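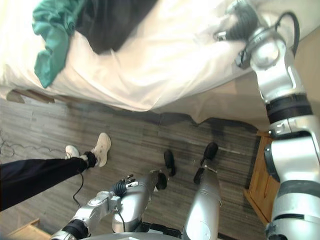
Green one, black one, white sheet. Bed as of this morning.

Thread: Top sheet, yes or no? (moved from General Household)

dedebonsu
Settle something for my house. I grew up with a fitted sheet, a flat sheet and a blanket. My wife grew up with a fitted sheet and a duvet, and regards the flat sheet as a thing you kick to the bottom of the bed and find again in February. We have been married nine years. It's time.

Griltulton
Top sheet. You wash the sheet so you don't have to wash the duvet. I didn't think this was controversial.

ladan_a
It's a duvet cover. It comes off. It goes in the machine. You people are washing an extra sheet to avoid washing a thing designed to be washed.

Griltulton
And how long does it take you to get the cover back on?

ladan_a
That's private.

B. Lobo
I worked housekeeping in a 123-room hotel and we used two flat sheets with the blanket sandwiched between. Looks great. Guests untuck it all before they even brush their teeth. At home I sleep under one old quilt and have no opinions.

dedebonsu
Nine years of this and the professional has no opinions.

Totside
Depends on the climate. We get nearly 296 sticky nights a year down here and a flat sheet alone is the only thing I can stand. Duvets are for people with winters.

ladan_a
Nearly 296 is a very specific nearly.

Totside
My husband keeps a log. I don't ask.

Albertina C
Nobody's mentioned separate blankets. One each, same bed, no top sheet. We switched after he rolled himself up like a burrito once too often. Looks like a rummage sale, but we both sleep.

Griltulton
Then what are you tucking in?

Albertina C
Nothing, Griltulton. We are free.

dedebonsu
Showed my wife the thread. She wants separate blankets AND no top sheet, so thanks for that. I'm keeping the flat sheet on my half, folded lengthwise.

B. Lobo
It will be on the floor by Tuesday.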